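**Bench notes: looking after the hand-held grippers**

The cap-handling station has had its January going-over, and I'm delighted with how it has come up! For anyone who hasn't been down to see it, this is where people teach the picking arm by doing the job themselves, with a pair of hand-held grippers, so whatever state the grippers are in goes straight into what the arm learns. Slack jaw, sloppy pick.

Teófilo Condori has written up the care routine and it fits on one side of paper, which is a small miracle if you remember the old Sestetti binder. Pads come first. Look at the edges before the faces, as the foam starts to flake there long before the middle goes smooth. Lint comes off with a dry brush - please, no solvent, it gets under the seam and lifts the pad from its backing. Both pads on a gripper get changed together at 4,000 closes, or sooner if you can catch a ragged edge with a fingernail. Two screws each, finger tight, then a quarter turn.

Next, the linkage. Open and close the jaws 30 times by hand and listen. A dry bushing has a squeak you'll know at once (I rather like it, but it has to go), and one drop of the light Minov oil sorts it out. Wipe off anything left over, or the pads will have it by lunchtime.

Then the cables. Give each one a long, easy loop away from the wrist and try a full reach across the table before you start. Most of our dropped signals last year came down to a cable pulled tight at the far corner.

Cap work at the station, and the pads close up:

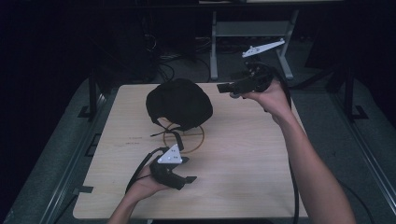
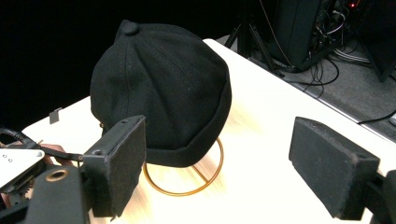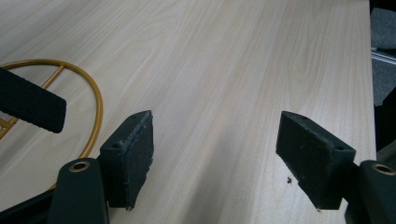 Spare pads are in the Galliris drawer, 13 pairs at the last look, and Espinoza have another 40 on order for us. If you take the last pair from a bag, put the empty bag in the tray so it gets reordered. Teófilo is also trying a slightly denser foam on one gripper and would love to hear how it feels on soft fabric, so do have a go and scribble your thoughts on the sheet by the door.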